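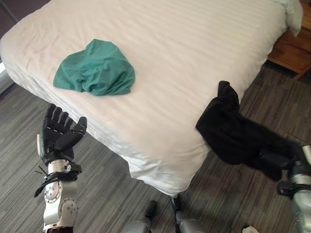
About Starkura

Starkura is a small family cordial and bitters maker, and if you have found your way to this page you are probably either thirsty or nosy, and you are very welcome in either case. We make syrups, shrubs and cocktail bitters for people who like a proper drink at home, with or without the alcohol, and we have been doing it long enough now that some of our first customers are buying bottles for their grown-up kids.

How it started

It began with a lime tree. Gayan Wanigasekara, our founder, bought a weatherboard house with a Tahitian lime out the back that simply would not stop fruiting. He gave limes to the neighbours, to the blokes at work, to the lady at the post office, and when everyone had started politely crossing the road he boiled the rest up with sugar and a bit of ginger, the way his mum used to. That first batch made 12 bottles. The labels were handwritten and one of them said "lim cordial", and we still have it on the shelf in the office.

A cafe owner tried it at a barbecue and asked for a carton, which meant Gayan had to work out what a carton was. By the following October he had dropped to three days a week at his old job and was spending the other four up to his elbows in citrus.
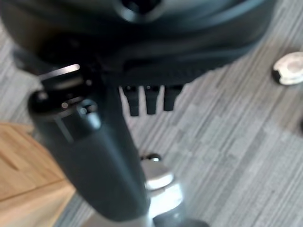
Those early years were a lot of fun and not terribly organised. We cooked in a hired kitchen behind a bakery, starting when the bakers knocked off, and the whole place smelt of warm bread and lime peel (we have never managed to turn that into a flavour, though we did try!). Deliveries went out in the back of a Commodore wagon, and more than one customer got their order on a Sunday night with an apology and a free bottle.

What we make

Our Lime and Ginger is still the one most people meet first, and the recipe has hardly changed, apart from a little less sugar than Gayan's mum would approve of. Brirberg is our aromatic bitters, dark and a bit clovey, lovely in an old fashioned or just dashed into soda water after a big lunch. Trummer is the grapefruit and rosemary shrub, made with apple cider vinegar, and it is the one people either fall in love with or hand straight back to us at the market. Then there is Dresix, our dry tonic syrup, which took 132 test batches to get right and nearly finished us off in the process. You mix it with plain soda and it makes a tonic with a real bitter edge to it, beautiful with gin and very good without.

We buy whole fruit, mostly from growers we can drive to, and we peel it by hand. A decent batch uses 70 kilos of limes and goes through a fair few bandaids. The leftover pulp goes to a friend's compost heap, and she tells us her tomatoes are the best they have ever been.

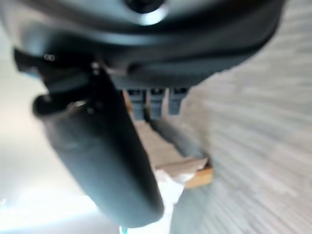
We still like to taste every batch ourselves before it is bottled, usually first thing in the morning before anyone has had coffee, when your tongue is at its sharpest and your manners are at their worst. If it isn't right it goes back in the pot, or home with the staff.

Come and say g'day

Our tasting room is open on Saturdays from ten until the last people wander off. Tastings are free, and we run a mixing class once a month where you can learn a handful of simple drinks and take a small bottle of Brirberg home with you. Kids are welcome and get their own glass with far too much ice in it.

If you run a bar, cafe or bottle shop, we do wholesale with a minimum of 50 bottles, and you can mix the flavours however you like. Drop us a line or give us a bell and one of us will get back to you, most likely Gayan, and most likely with a recipe attached.

Page last updated 15/08/2013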